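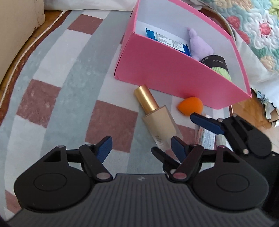

Figure 3. Two hand-held grippers at the pink box, foundation bottle and sponge in front of it. Tillham set, wrist view.

4.2 Segmenting bimanual demonstrations

Raw streams go through Prasumico first: time alignment, then pose smoothing, then cutting into sub-tasks. 1469 demonstrations after filtering. Cuts were placed where finger aperture and tool speed both fall under threshold for 7 consecutive samples. Works well for single-tool work. Less well when the two tools cross, as one housing hides the other tool's fingers and the relative pose drifts. We fall back on the inertial estimate there — crude, but it keeps the colour features from dragging the track toward the rug pattern.

Policy is the Drurnden planner with a 200 ms action horizon. Contact labels come from aperture plus the wrist view. The hard case is pads open on both sides of the object, no contact yet, cap and upper body behind the tool's own bar. Aperture alone cannot seperate this from a release, so the labeller looks at neighbouring samples too. 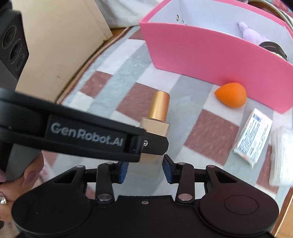 Huguette Moulin objected to the labelling rule when she read the draft: a pre-grasp and a release should be seperate classes, she wrote, "or the planner will learn to hover." We kept the merged class for the Ogbonna baseline and split it for ours. Both variants in Table 2.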